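Drirkilus - Tiras macias para dobrar, torcer e arrumar

Loja > Trabalhos manuais > Feltros e espumas > Tiras
Ref. 1348
Cor desta página: verde
Envio em 2 dias úteis

Olá! Se chegaste até aqui, provavelmente andas à procura de material verde em tira para um trabalho de escola, para uma montra ou para forrar qualquer coisa que faz barulho quando bate na mesa. Eu chamo-me Marek Bartoš, trato da secção de trabalhos manuais da loja e sou também quem escreve estas páginas (com mais entusiasmo do que método, já me disseram). A Drirkilus é uma das linhas que mais uso em casa, por isso vais ter de me aturar durante uns parágrafos.

O que vem na embalagem

Cada embalagem traz 4 tiras compridas, todas da mesma cor, enroladas sem apertar e presas com uma cinta de papel. Guarda a cinta! Serve muito bem para voltar a enrolar as tiras que sobram, e no verso tem uma régua impressa que dá jeito quando a fita métrica desaparece.

A face é baça dos dois lados, sem brilho nenhum, e por isso não há lado certo nem errado. Eu gosto disto por preguiça: corto, viro, colo e não penso mais no assunto. A cor é um verde forte, alegre, daqueles que se encontram logo em cima de uma mesa cheia de papéis. Se preferes um verde mais discreto, espreita a série Tiltness, que tem tons de musgo e de azeitona, mas é mais grossa e dobra pior.

Como se comporta nas mãos

Foi isto que me convenceu. Há materiais em tira que são teimosos, querem ficar direitos e saltam-nos da mão mal os largamos. A Drirkilus torce com facilidade, e se pegares numa ponta em baixo e noutra em cima consegues dar-lhe meia volta sem forçar nada. Para flores, laços e grinaldas é uma maravilha - uma torção no meio, um ponto de cola e está feito o caule.

Para dobras vincadas já não é tão boa. Ela aceita o vinco, mas vai abrindo devagarinho ao longo da tarde, e no dia seguinte encontras a caixinha que fizeste com ar de quem dormiu mal. Nesses casos passo um ponto de linha no canto e resolvo a coisa. Uma cliente de Mullham escreveu-me a contar que usa clipes de escritório durante uma noite e que assim o vinco se aguenta melhor. Já experimentei e tem razão, pelo menos nas tiras mais estreitas. 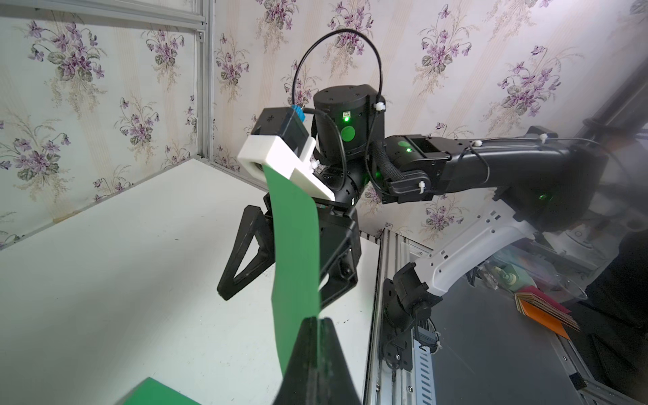
Cortar

Qualquer tesoura de costura afiada serve. Com tesoura de crianças também se corta, mas a margem fica mordida e depois é preciso aparar. Eu tenho uma Shimada de lâmina curta na gaveta da cozinha e é com essa que faço quase tudo, incluindo coisas que não devia fazer com uma tesoura boa.

Se vais cortar muitas peças iguais, faz um molde em cartolina e risca com giz de alfaiate. A caneta de feltro vê-se depois, e neste verde vê-se mesmo muito! Guarda os retalhos que caem para o lado enquanto cortas, porque um pedacinho qualquer dá para uma folha, para a base de uma jarra ou para calar o pé de uma cadeira.

Colar e coser

A cola branca funciona bem, desde que ponhas pouca e tenhas paciência. A cola quente pega logo, mas deixa um altinho que se sente com o dedo, e em peças pequenas isso estraga um bocado o efeito. Para coser uso linha de algodão normal e uma agulha média. À máquina também vai, com ponto comprido e o calcador um pouco mais leve - faz primeiro uma prova num retalho, que as máquinas têm todas o seu feitio.

Uma coisa que me perguntam muito: dá para colar em vidro? Dá, com fita de dupla face, e em novembro fiz assim a montra da loja inteira. Quando tirei tudo, ficou um resto de cola em dois cantos e saiu com álcool e um pano.

Ideias que já fiz (umas melhores do que outras)

Uma grinalda de folhas para a porta da sala, com as tiras torcidas e presas a um cordel. Continua lá.

Separadores para a gaveta dos talheres, que ficaram tortos mas cumprem. As colheres deixaram de fazer aquele chinfrim todo de manhã.

Uma cauda de dragão para um fato de carnaval. Gastei duas embalagens, levei uma noite inteira e o dragão decidiu à última hora que queria ir de bombeiro.

Marcadores de livros, que são o melhor destino para os restos compridos e estreitos. Corta-se uma ponta em bico e oferece-se a quem dobra os cantos das páginas.

Guardar

Enroladas, com folga, e longe da janela. O sol come um bocadinho a cor ao fim de uns meses, sobretudo nos verdes e nos vermelhos. Evita pôr coisas pesadas em cima, porque as marcas demoram a sair. Se isso acontecer, estica a tira na mesa, deixa-a descansar e alisa com a palma da mão. Ferro quente é que não, por favor, eu já perdi uma tira assim e um bocado da capa da tábua.

Limpeza com pano húmido e uma gota de sabão, a secar na horizontal. Na máquina de lavar não recomendo.

Embalagens grandes

Para escolas, ateliês e pessoas que nunca sabem parar, temos a caixa de 300 tiras. Vem numa cor só ou sortida, e a sortida traz sempre mais azul do que eu gostaria. O prazo da caixa é um pouco maior do que o da embalagem normal, por isso, se é para uma festa com data certa, encomenda com tempo e escreve a data nas observações. Eu leio as observações todas, até as que são só para mandar beijinhos.

Trocas

Embalagens fechadas, trocamos sem conversa. Embalagens abertas, manda-me uma mensagem e vemos o que se passou. A cor pode variar um nadinha de um lote para outro, de maneira que, se o teu projeto é grande, compra tudo de uma vez e pede o mesmo lote. O número está na cinta de papel, do lado da régua.

Também costuma ir no mesmo saco

Cordel de algodão cru
Giz de alfaiate, branco
Tesoura Shimada de lâmina curta
Tiras Tiltness, verde musgo

Dúvidas sobre cores ou quantidades: escreve pelo formulário da loja e põe a referência 1348 no assunto, que assim vem parar diretamente a mim.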